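Vondine Street Upstairs
June 17, 2019

I am packing up an apartment and have spent the evening on the subject of strips. Thread.

Every household has a drawer of long thin things. Mine is the second one down, left of the stove. Cord, ribbon, elastic, twist ties, the stiff band that came around the rug, a shoelace with no siblings.

The plan was to be finished with the kitchen by dinner. I opened this drawer at 5 and it's dark out.

The rule for the move is that nothing goes in a box unless I can say what it is. I made this rule in January, when the move was a rumor and I had opinions about minimalism.

The rule was going fine. Cord is cord. Ribbon is ribbon, even the ribbon that says Trendideo all the way along it from a candle I didn't like.

Then I got to the gray one.
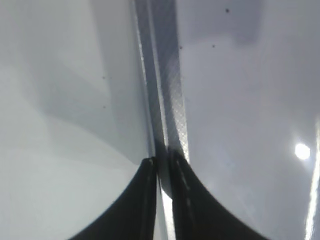
The gray one. Fabric? Tape? Accepting theories.

So it's long and it's narrow. Part of it has a fine diagonal crosshatch and the edges catch the light in a way I would call expensive if I hadn't found it under a takeout menu.

My first thought was tape, the serious kind with the weave in it, for people who ship engine parts. My second thought was the edging off a bag. My third thought was that I should eat something.

Things I have owned that could have shed a strip like this, in the order I blamed them: the garment bag, the Trillum window shade, the Heinonen shelf, the cooler, a backpack that died on a train platform.

The Heinonen shelf was my favorite suspect. It came in a box the size of a canoe with a bag of parts and a booklet of drawings where a cheerful man with no face does everything right the first time.

I kept the booklet, obviously. It was in the same drawer. There are 7 steps and the cheerful man never once handles a strip. He has a hammer at one point. I don't remember a hammer.

The Trillum shade had a better case. Shades are basically strips with ambitions. But the shade is still up and still working, and if a part has been missing from it for 2 years I'd say it wasn't a part.

(Yes, I went and looked. Yes, I raised and lowered it several times. The neighbors across the way now think I'm signaling.)

Someone is going to tell me to throw it out. I know. I've seen the moving checklists. "If in doubt, toss." I have been in doubt my whole life and I still have all my stuff.

The trouble with throwing out a strip is that you learn what it was for within the week. I once tossed a flat little hook and two days later the dishwasher rack came off in my hands.

The trouble with keeping a strip is the drawer.

Update, since a few of you are apparently awake: no, it isn't off the vacuum. I checked the vacuum. I now know more than I wanted to about the vacuum.

Somebody suggested weather stripping. Possible! I went along the door and then the windows feeling for a gap, like a safecracker who only robs his own house. Plenty of gaps. All of them seem to have been there when I signed the lease.

Somebody else said "bag handle." Whose bag, though. How sad a bag.

Two people said "isn't that just packing tape," which I'd like to discuss, because I bought packing tape for this move and we are not on good terms.
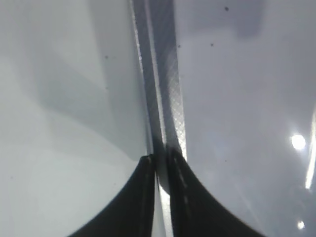
The tape I bought was the cheap stuff. It sticks to itself, to the dispenser, to my watch, and, if asked politely, to cardboard for as long as you're standing there.

The dispenser has a little row of teeth that I assumed were for cutting tape. They are for cutting the side of your thumb. The tape prefers to be bitten.

I have also learned that the end of the roll disappears the second you set it down. It lies flat and becomes one with its people. You go around with a fingernail for a full minute and what comes up is half an inch wide and heading diagonally for the exit.

Everyone has a trick for this. Fold the end over. Stick a toothpick under it. Put a paper clip on it. I know all the tricks and have done none of them, as I always believe this is the last box.

It's never the last box. The last box is a grocery bag you carry on your lap in the car with a lamp sticking out.

Anyway. If the gray thing is good tape then past me bought good tape once, and hid it, and let present me stand in a hardware aisle comparing two rolls of the bad kind like a sommelier.

I priced the heavy woven stuff just to see. One place online wants $305 for a case. I don't know who is buying it by the case. I'd like to be invited to their home, I bet nothing ever falls open.

Kitchen status report: cups done, plates done, the pan lids are in a box with the pan lids' enemies (cutting boards). The drawer above this one is done because it was forks. Forks are so easy. You look at a fork and you know.

I've started a "hardware, misc." bag. So far it has felt pads, an Allen key, another Allen key, the key to a bike lock (no bike lock), and a very small rubber foot. Something in this apartment has been wobbling for years and I'm about to move it up a flight of stairs.

The new place has one kitchen drawer. I counted it when I toured. I smiled at the agent and said "plenty of storage" like a person who keeps forks.

The cord is coming. The rug band is coming, it might fit another rug. The Trendideo ribbon goes, and I said a few words.

The twist ties are coming because I've run out of will.

The gray strip is currently lying on the counter while I do the spice shelf, where I have just found a second jar of cream of tartar. I can't remember buying the first.

OK, final ruling so I can go to bed. It goes in the misc. bag, with a sticky note that says "?? ask shade people."

The bag needs to be taped shut. I've lost the end of the roll again.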